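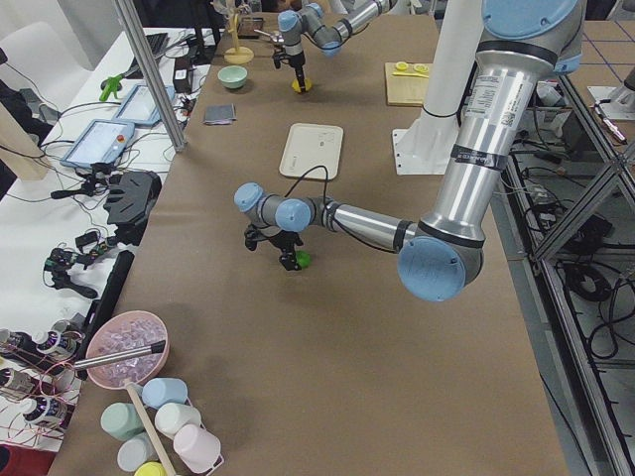

Arbeitstisch mit Schneidebrett, Eiswürfeln in der rosa Schale und Becherständer

Über uns

Norico ist eine kleine Schule für kalte Getränke in Dravthorpe. Wir unterrichten Limonaden, Eistee und Sirup, alles ohne Alkohol. Angefangen haben wir mit einem einzigen Tisch im hinteren Raum von einem Teeladen, heute haben wir eigene Räume mit 68 Quadratmetern in der Straße Stodon.

Was man bei uns lernt

Der Grundkurs dauert vier Abende. Am ersten Abend geht es nur um das Eis und um das Schneiden. Das klingt vielleicht wenig, aber viele Teilnehmer sagen uns später, dass dieser Abend für sie der nützlichste war. Das Eis kommt in eine Schale und wird immer mit der Schaufel genommen, nie mit der Hand. Die Zitrone schneiden wir in runde Scheiben, nicht zu dünn, sonst zerfällt sie im Glas. Am zweiten und dritten Abend kochen wir Sirup, und am vierten stellt jeder ein eigenes Getränk vor.

Unsere Tische

Wir decken die Tische mit braunem Papier ab. Nach dem Kurs wird es gewechselt, und man darf während der Arbeit seine Mengen darauf notieren. Jeder Platz bekommt ein Schneidebrett, Schalen und ein Tuch. Das Tuch liegt am Anfang gefaltet und soll auch am Ende wieder gefaltet liegen. Wir sind in diesem Punkt ein bisschen streng, das geben wir gerne zu.

Das Rezeptheft

Zu dem Kurs gehört unser Heft mit 40 Rezepten, das wir selbst geschrieben und gedruckt haben. Die Sirupe darin haben wir zusammen mit der Gärtnerei Damgaard entwickelt, von der auch unsere Minze und die Melisse kommen. Im letzten Jahr haben über 130 Personen den Grundkurs besucht.

Anmeldung und Besuch

Die Kurse sind auf Deutsch und auf Englisch. Wer zuerst nur schauen möchte, ist am Nachmittag willkommen, bitte vorher kurz anrufen. Der Eingang ist im Hof, Stodon 164, die zweite Tür links. Schürzen sind vorhanden, geschlossene Schuhe bringen Sie bitte selbst mit.

Stand dieser Seite: 29. April 2023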